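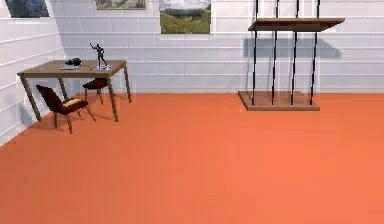
Orange floor and white panelled walls, rendered interior

Claims Assessor, Rail and Ferry Compensation

Clendinari handles compensation and refund claims for passengers whose train or ferry was delayed, canceled or oversold. We are hiring a claims assessor for the surface transport desk. The position is full time and permanent. It reports to Gordon Fehr, head of assessment.

The desk

The surface transport desk was split off from the air desk and works under separate rules. It closed 2,176 claims last year, most of them for international rail journeys with at least one connection. Ferry claims are fewer but take longer, as operators often dispute whether weather made the sailing unsafe. The desk does not handle baggage, personal injury or package travel claims. These go to outside counsel.

What the work consists of

The assessor receives a claim after the intake team has confirmed the passenger's identity and signed authorization. From that point the file belongs to one assessor until it is paid, withdrawn or passed to the legal team.

Check the ticket, the booking record and the operator's running data against the passenger's account.
Establish whether the journey was sold under one contract or several. Split tickets account for a large share of rejected claims and have to be identified before a demand is sent.
Work out the amount due, including any part already paid as a voucher.
Draft the demand to the operator and log the response deadline in Omosari, our case system.
Answer operator objections in writing. Standard paragraphs are available for common objections, but you will be expected to edit them to fit the file.
Write to the passenger in plain language when a claim cannot be taken further, and state the reason.

An assessor carries 18 open files at the end of training. The number is reviewed with Gordon after the first quarter. Telephone contact with passengers is limited and is mostly handled by intake.

Requirements

Two years or more in claims handling, ticketing, consumer advice or a similar field. Experience with passenger claims is useful but not required.
Ability to read contract terms and conditions of carriage closely and to summarize them correctly.
Clear written English. A second language is an advantage, in particular German, Italian or Croatian.
Comfort with spreadsheets and with time calculations across time zones.

A law degree is not needed for this position. Applicants who hold one should note that assessors do not appear at hearings and do not sign court filings.

Training

Training lasts three weeks. The first covers the rules and the case system. During the rest, new assessors work on closed files and then on live files with a second reader. The module on ferry claims is taught by Štefanec, the training firm we also use for the air desk.

Conditions

Working hours are flexible outside a core period of 10 a.m. to 3 p.m. After training, the assessor may work from home two days a week. Pay follows the assessor scale, which is sent to every applicant invited to interview. It has no commission element, and pay does not depend on how many claims succeed. The intended start is September. An earlier start is possible.

How to apply

Send a resume and a cover letter of one page through the Drirkik applicant portal, under the heading Surface Transport. Please do not attach references or certificates at this stage. Applications are read as they arrive, and the portal closes at the end of July.

Shortlisted applicants receive a written exercise based on a closed rail file with personal details removed. It takes more than 2 hours for most people and may be done at any time within the week it is sent. Interviews are held by video with Gordon Fehr and one assessor from the desk. All applicants who complete the exercise receive written comments on it.

Questions about the position may be sent through the portal's message function. Questions about an existing claim cannot be answered there and should go to the intake team.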